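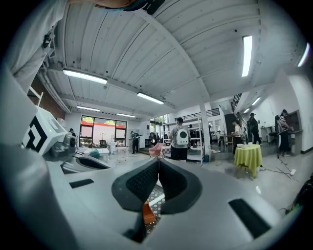 かたちと対称性 第2回 配布資料
繰り返し模様を分類する

印刷用ページ｜メールで送る

今回の目標は、床や壁紙や布の上でどこまでも続く模様を「対称性」だけを頼りに分類することです。色も素材も作られた時代も、いったん忘れてください。モチーフが花でも星でも文字でも、対称性が同じなら同じ仲間に入れます。ずいぶん乱暴なやり方に聞こえるでしょうが、このくらい思い切って捨てると、とても美しい結果が出てきます。平面の繰り返し模様は、ちょうど17種類しかないのです！

初めてこの定理を知ったとき、私はしばらく信じられず、家じゅうの布地をひっくり返して18番目を探しました（もちろん見つかりません）。みなさんにもぜひ同じことをやってほしいと思っています。

1. 前回の補足

正方形を自分自身に重ねる動かし方が8通りあることを前回確かめました。回転が4通り（「何もしない」を含む）、裏返しが4通りです。授業後に「何もしないのも動きに入れるのですか」という質問がありました。入れます。動きを続けて行うことを「かけ算」と見れば、何もしない動きは数の1にあたります。これがないと、右に90度回してから左に90度戻した結果を書き表せなくなってしまいます。

もう一つ。かける順番には注意してください。正方形を回してから裏返すのと、裏返してから回すのとでは、結果が違うことがあります。前回の紙の正方形をまだ持っている人は、四隅に印をつけて試してみましょう。

2. 平面の動きは4種類

長さを変えずに平面全体を動かす方法を「合同変換」と呼びます。何もしない動きを別にすると、次の4種類で全部です。

平行移動　決まった向きに、決まった長さだけずらす。
回転　ある点を中心に、決まった角度だけ回す。
鏡映　ある直線を軸に折り返す。
すべり鏡映　ある直線を軸に折り返し、その直線に沿ってずらす。

最後のすべり鏡映は見落としがちですが、身近なところにあります。砂浜をまっすぐ歩いたときの足跡を思い浮かべてください。右足の跡を進行方向の軸で折り返し、一歩分だけ前にずらすと左足の跡になります。折り返しだけでも、ずらすだけでも左足には重なりません。二つを組み合わせて初めて重なる、ここがすべり鏡映の面白いところです。

合同変換のうち、模様をぴったり自分自身に重ねるものを、その模様の「対称変換」といいます。対称変換をすべて集めたものが「対称群」です。

3. まずは帯模様で練習

平面に行く前に、一方向だけに繰り返す模様を見ておきます。レースの縁、皿のふち、建物の軒下の飾りなどです。帯模様の対称群は7種類あります。アルファベットを並べると代表例が作れます。

F F F F F　平行移動だけ
A A A A A　縦の鏡映軸がある
D D D D D　横の鏡映軸がある
N N N N N　180度回転がある
H H H H H　縦横の鏡映軸があり、180度回転もある

残り二つは文字を一種類並べただけでは作れません。一つは足跡の模様（平行移動とすべり鏡映）、もう一つは縦の鏡映、180度回転、すべり鏡映がそろったものです。後者は V と、上下をひっくり返した V を交互に並べると作れます。

練習　B、S、X、Z、M をそれぞれ並べた帯は、上の5行のどれと同じ仲間でしょうか。書体によって変わる文字もありますから、活字の太さの違いや飾りは無視してかまいません。

4. なぜ5回対称がないのか

ここからが今日の山場です。二つの異なる方向に繰り返す平面模様では、回転の中心になれるのは2回、3回、4回、6回のものだけです。n回対称とは、360度のn分の1だけ回すと重なるという意味です。5回も7回も8回も出てきません。これを「結晶学的制限」と呼びます。

証明は驚くほど短く書けます。

模様を重ねる平行移動のベクトルをすべて集め、Lとします。Lのベクトル同士を足しても、またLに入ります。模様は離散的（いくらでも小さい平行移動は許さない）とするので、Lにはゼロでない最短のベクトルがあります。その一つをvとしましょう。

模様が角度θの回転で重なるとき、vをθだけ回したベクトルもLに入ります。逆向きに回したベクトルも同じです。そこで、この二つを足します。図を描いてみるとわかるように、vに垂直な成分は打ち消し合い、結果は

(2cosθ)v

になります。これもLの元で、しかもvと平行です。vは最短でしたから、vと平行なLの元はvの整数倍しかありません（もし整数倍でないものがあれば、vの整数倍を引いてもっと短いベクトルが作れてしまいます）。したがって2cosθは整数です。

cosθは−1から1までの値をとるので、2cosθの候補は−2、−1、0、1、2。順に180度、120度、90度、60度、0度が対応します。5回対称なら72度ですが、2cos72°は0.618…で整数になりません。証明終わり。

三角関数と「最短のものをとる」という工夫だけで、無限にある模様全体に制限がかかりました。何度講義しても、この証明を黒板に書くときは気持ちが弾みます。

注意　正五角形を模様の中に描くこと自体は自由です。花びらが5枚の花を並べた布はたくさんあります。ただし、花一つを72度回したとき、布全体が重なることはありません。部分の対称性と全体の対称性を区別してください。

5. 17種類の見取り図

回転の最大の次数で分けると、次のようになります。記号は結晶学で使われる略記です。

回転なし　p1、pm、pg、cm
2回まで　p2、pmm、pmg、pgg、cmm
3回　p3、p3m1、p31m
4回　p4、p4m、p4g
6回　p6、p6m

記号を丸暗記する必要はありません。m は鏡映（mirror）、g はすべり鏡映（glide）、c は中心に点を加えた長方形の格子を表します。数字は回転の次数です。

見分けるときは、最初に回転の最大次数を探し、次に鏡映軸の有無を調べます。4回対称の場合を例にとりましょう。

・鏡映軸がなければ p4。
・鏡映軸があり、4回の回転中心が軸の上にあれば p4m。
・鏡映軸はあるが、4回の回転中心が軸の上になければ p4g。

3回対称で鏡映軸がある場合は少し意地悪です。3回の回転中心がすべて軸の上にあれば p3m1、軸から外れた中心があれば p31m になります。Rhonda Ouellet さんと演習問題を作っていたとき、二人ともここを取り違え、解答を書き直しました。自信がないときは、トレーシングペーパーに回転中心を赤、軸を青で描き込むのがいちばん確実です。

6. 身近な敷き方の答え

市松模様　p4m。白と黒の区別を保ったまま数えます。白黒の入れ替えまで許すと話が変わりますが、それは色つき対称性の回で扱います。

れんがの長手積み（半分ずつずらして積む、いちばんよく見る形）　cmm。縦横に軸があり、軸から外れた2回の回転中心もあります。

ヘリンボーン　pgg。鏡映軸がありそうに見えるのに、一本もありません。初見で当てられた人は相当目がよいです！

かご編み（細長い板を2枚ずつ組にして、縦横交互に並べたもの）　p4g。四つの組が集まる角が4回の回転中心です。

正六角形の蜂の巣　p6m。

どれも板や目地を理想化した場合の答えです。木目や色むらまで厳密に見れば、実物の床にはほとんど対称性が残りません。どこまで無視するかを最初に決めておくこと。レポートでもここは必ず書いてください。

7. 用語の確認

格子　平行移動で互いに移り合う点の集まり。模様の中のどの点から始めてもよい。
単位胞　平行移動だけで模様全体を復元できる最小の部分。平行四辺形にとれる。
基本領域　対称変換を全部使って模様全体を復元できる最小の部分。単位胞と同じか、それより小さい。

単位胞と基本領域の混同が、昨年の答案では目立ちました。p6m では、単位胞の中に基本領域が12枚入ります。版画や型染めで考えるとわかりやすく、基本領域とは、裏返しも回転も自由に使えるとしたときの「いちばん小さな版」にあたります。

8. 課題

課題A　第3節の練習に答え、それぞれの対称変換を図に描き込むこと。

課題B　身の回りの繰り返し模様を一つ選んで写し取り、単位胞、回転中心、鏡映軸、すべり鏡映軸を記入して、17種類のどれかを判定すること。包装紙、カーテン、マンホールの蓋の地模様など何でもかまいません。繰り返しが少なくとも縦横に二つ分は見えるものを選んでください。

課題C（挑戦したい人へ）　pg の模様を自分でデザインし、それが p1 でも pm でもない理由を説明すること。文字の「F」をモチーフにすると始めやすいはずです。

見本が必要な人は、教室の棚にある Işık の図案帳を使ってください。後半の幾何学文様のページが特に楽しく、判定の練習にも向いています。コピーは可、持ち出しは不可です。

提出は21号室前の箱へ。判定が間違っていても、軸と中心の探し方がきちんと書いてあれば点をつけます。Henk Vanhove さんの演習クラスの人は、演習の時間に直接出してもかまいません。

次回は色つき対称性に進みます。市松模様の白黒を入れ替える動きを対称変換に加えると何が起こるか、紙に描いて少し遊んでおいてください。色鉛筆を2色持参のこと。

シェア 22｜コメント 2
印刷用ページ｜メールで送る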